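Chapter 4
Working the Touchline: Media Duties at a Small Club

After reading this chapter you should be able to describe the match-day tasks of a club media officer, plan a post-match interview, and prepare copy for a club website and a local paper.

4.1 A job with several parts

At a large club, the media office may employ dozens of people. At a small one, a single person often writes the program notes, posts the score, looks after visiting reporters and films the manager at full time. The skills are the same at both levels. The difference is how many of them one person must use in an afternoon.

Take Cirkness, a semi-professional soccer club whose ground holds 2,000. Its average home crowd last season was 1,156. The club has one paid media officer, who also handles ticket questions during the week. Preseason work begins in July, when player profiles are rewritten and the press list is checked.

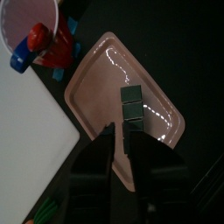
4.2 Before the match

Most of the work that readers see on a Saturday-style match report is prepared in advance. The officer confirms the spelling of every visiting player's name, asks the referee's assessor where he or she will sit, and agrees with both managers on a place and time for interviews.

A quiet spot matters more than a handsome one. Wind across a microphone can ruin a good answer — and it can't be repaired later. Cirkness uses the passage beside the home dressing room in bad weather and the corner by the Yule Stand when it is dry. 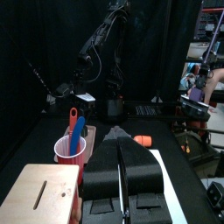 The second thing to settle is who will speak. Managers are usually required to appear under league rules or sponsor agreements. Players are not always, and a player who has just been sent off or injured should be left alone unless he or she asks to talk. Choose one player by the 80th minute, and have a second in mind.

4.3 The post-match interview

Keep it short. Two or three minutes is enough for a club website, and four open questions will normally fill it. Begin with the result, move to one passage of play, then ask about the next fixture. Avoid questions that can be answered with yes or no.

Key terms: mixed zone, embargo, press list, open question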